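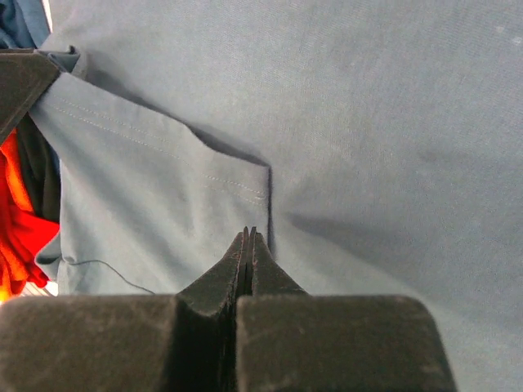

Markmont Textile Handling Group / Bench Diary

Wednesday, late

What a day! Fold 330 of the blue-grey shirt and we finally caught the fault in the act. I've been chasing this one since the start of August, and I was so pleased that I forgot to be cross about it.

The left arm went in for the turned-over bit with the double stitching, tips nearly shut, all perfectly normal. Then it closed, reported a good grip, lifted, and carried nothing at all across the bench with total confidence. Next go it did the opposite and took both layers, and the whole shirt came up like a tent. Hestik just carried on with the next step both times. It had no idea!

Iestyn hit the stop before the second arm got there. Good lad. I was holding the clipboard and would have been a good second slower.

We went through the log after tea. The grip reading sticks at 43 whatever is between the fingers, cloth or air. Shengli reckons the sensor lead is being tugged when the wrist turns, and I think she's right, as it only happens past a certain angle. There's a thin black cable lying loose across the shirt too, which I don't like one bit. If a finger closed on that we'd have a much worse diary entry. Hanne wants nothing loose on the bench while the arms are live, and from tomorrow that's the rule.

Speed is down to 5 until the lead is swapped. Painfully slow, but you can really see what the fingers are doing to the hem, and I could watch it for hours.

Must ring Thorlacius about a spare lead. Ask for two.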